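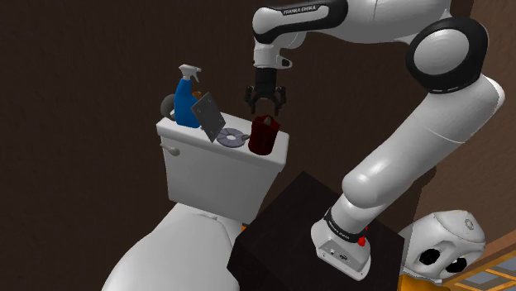

Stavunum has spent most of this year making two pieces of software argue over the same robot arm, and the results are published in July. The Karken comparison pits the company's own grasp controller against Nemonetti, the planner that many small labs already use, on household jobs that are dull for people and surprisingly hard for machines. All of it runs in simulation, where a dropped item costs nothing to sweep up. The bathroom set is the least glamorous and has proved the most useful: a Franka Emika arm, its two-fingered gripper open over a dark red mug, has to work above a toilet tank lid shared with a blue spray bottle and a flat grey disc. Anyone who has shared a flat will know the arrangement.

Both controllers were given the same arm, the same parallel-jaw gripper and the same 1,624 starting layouts. Each layout asked for one item to be picked up and held clear of its neighbours. An attempt was marked as failed if the item was dropped, if anything else was knocked off, or if the arm stopped to think for longer than the time limit, a fault our own controller showed more often than we would have liked.

Over the full run, Stavunum's controller failed on 59 layouts and Nemonetti on 367. Before anyone orders bunting, Nemonetti was faster on nearly every layout it completed, and on open surfaces with a single object there was little to choose between them. The gap opened up on crowded ones, where Nemonetti tended to take the shortest way in and meet a bottle coming the other way.

The comparison also tried two simulated camera positions, one at the wrist and one fixed to the side. The wrist view helped both controllers with thin, flat items. It did nothing for mugs approached from the handle side, which remain a sore point and will have a test set of their own.

"We set out to show that our controller was better, and for mugs we have shown that it is slower and just as confused," a Stavunum spokesperson said. "We are publishing those results too, after a short sulk."

The Karken release includes the layouts, the scoring rules and the logs of every failed attempt. A second round, prepared with Karakaya, will repeat the work with a softer fingertip model and a kitchen sink. Labs wishing to enter their own controllers can apply through the Stavunum press office.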